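5.2 Folding sleeveless garments

Shirts and towels were covered in 5.1. Sleeveless tops turned out harder than we planned for, mostly at the shoulders — narrow, slippery, and not much cloth for two fingers to close on. 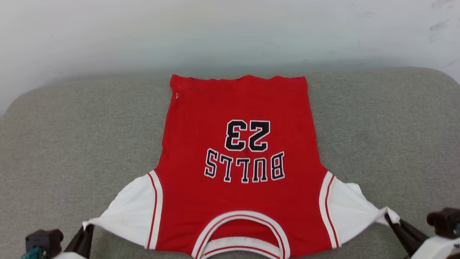 Figure 7. Two-arm grasp at the shoulder corners of a basketball jersey, head view. Hem away from the robot, neckline toward it.

Larysa Maksymiv, reading a draft of this section, objected that a good grasp is the cheap part of the chore. People don't care if the robot can hold a shirt, she wrote, they care if the pile is gone by dinner, and a folding time with no sorting and no putting away tells them very little. We agree with most of that. The numbers below are for folding only and should be read that way.

Setup. Same policy as 5.1, no retraining for the new garment class. Training set is 2000 teleoperated folds, of which 200 are sleeveless. Garment starts flat on the padded surface, any rotation. Trial ends when the arms go back to rest or the operator hits stop. We ran 459 trials over July, all in the Filtcombe lab, mornings mostly.

What counts as a fold. Hem to shoulders, then one fold across, no sleeve hole sticking out past the body. Vimala Shenoy and Capucine Caron scored the end states separately, and where they disagreed the trial was marked as a fail. Harsh maybe, but the earlier scoring let to many half folds through.

Failure modes. Most of the lost trials went one of 2 ways. First, the slip: one corner comes free during the lift, the other arm keeps going, and the garment ends up twisted. The policy rarely notices. It finishes the motion with an empty gripper and lays down a rope. Second, the double grab, where the fingers close on front and back layers at one shoulder and only the front at the other. Looks fine from the head view. Shows up late, when the back layer drags behind and the hem won't line up.

Heavy printing on the chest makes both worse, we think. The printed area is stiffer than the cloth next to it and wants to bend along its own edge, so the fold line drifts. We did not test this on its own. A plain top of the same cut would be the obvious control, and it's on the list.

Regrasping. Letting the arms put the garment down and try again helped with slips and did nothing for double grabs. It also costs time. A person would just shake the thing out — our arms can't do that at a safe speed, and slow shaking dosen't open the layers.

So, for this class of laundry, not yet. Usable with someone in the room to fix the bad ones. Section 5.3 takes up the pile problem, starting from a full basket.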